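Review: Nemix padded finger covers for two-finger grippers

23 January 2021

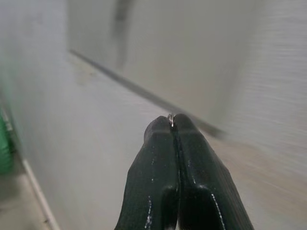 We run one small-parts cell with a two-finger gripper on a light arm and a wrist camera looking down past the fingers. Most of its work is picking rings, washers and short pins from a tray and carrying them to a fixture. The bare fingers were good on blocks and poor on anything thin. Shalini Awasthi ordered two sets of the Nemix covers in August, and one set has been on the arm ever since. This review covers fitting, setup, upkeep and wear.

Fitting

The covers are black, padded and stitched in white, with a rounded tip. They pull on over the finger from the tip end and close at the base with a strap. The instructions are a single sheet and leave out the one thing that matters, namely that the seam has to sit square to the closing direction. If a cover is rotated even slightly, the two tips meet off center and a thin part rolls out of the grip. I use the stitching as a guide: close the gripper slowly with no part in it and compare the stitch lines left and right. Allow 20 minutes the first time. A change now takes me much less.

Setup after fitting

The padding adds thickness, so the old zero position is wrong. Re-zero with the tips just touching. After that, raise the closing force in small steps. Too little and a ring tips over during the move. Too much and the pads bulge at the front and push the part forward. Our final setting was lower than the one used with bare fingers.

The tool center point also moves. Harsh Vashisht measured it again with a pin gauge and entered the new offset. Skip this and the arm presses the tips into the tray.

The covers are wider than bare fingers and take up more of the wrist camera view. A small ring held upright at the tips still shows clearly above the pads, and that is enough for our part check. A part gripped deeper between the pads is hidden, and the check has to be done at the fixture.

Grip test

Test part: a small metal ring, picked by its lower edge and carried at normal speed. We ran 500 cycles before any cleaning. There were two drops, both late in the run, when the pads had collected dust. We did not repeat the test with bare fingers, having stopped using them for rings long ago.

Upkeep

Wipe the tips with a damp lint-free cloth at the start of each shift and let them dry. Do not use solvent; it left one pad tacky and we had to throw the cover out. Check the folds near the base, where grit settles and wears the cover from the outside. Retighten the strap weekly. Ours slipped twice before Neelam Tomar marked its position with a paint pen.

The first stitch to fray was on the inner side of the left finger, at shift 371. The cover still gripped, but the pad had started to shift, so I replaced both.

Complaints

Covers are sold only in pairs. The strap is too short for the Lomari finger we have on the second arm. The pad material is not stated on the package.

Verdict

Good for small, light, smooth parts. Not suited to oily parts or sharp edges. I have ordered another set.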